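3.2 Task and data collection

The pick-and-place task was chosen by the students in the second month of the course. Each team worked with orange-red pucks on a wooden tabletop and had to write a controller that approached one puck, closed the gripper on it, and moved it to a target position given in table coordinates. Teams could use the wrist camera, the joint readings, or both. The arm ran the Tretik control software, with speed limits set by the instructor.

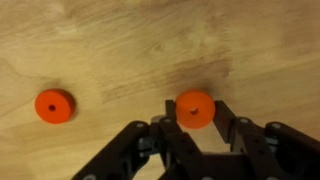
Figure 4. Wrist camera view with one puck between the gripper fingers.

A trial was scored as a success if the puck was released inside the target circle within 55 seconds. Trials in which the arm touched a second puck were counted separately, as this was the most common complaint in the student logs. Over the semester the teams recorded 1155 trials, of which 124 were left out of the analysis due to missing camera data or a restart of the controller.

Most teams began with a fixed color threshold. It was simple to write but had to be adjusted again when the room lighting changed between morning and late afternoon sessions. Two teams later switched to fitting an ellipse to the top face of the puck, following a suggestion by Sarmīte Šimkus during the September review. Their code was shared with the class through the Stendby repository, and the scores reported in Section 4 are split by which of the two methods was in use.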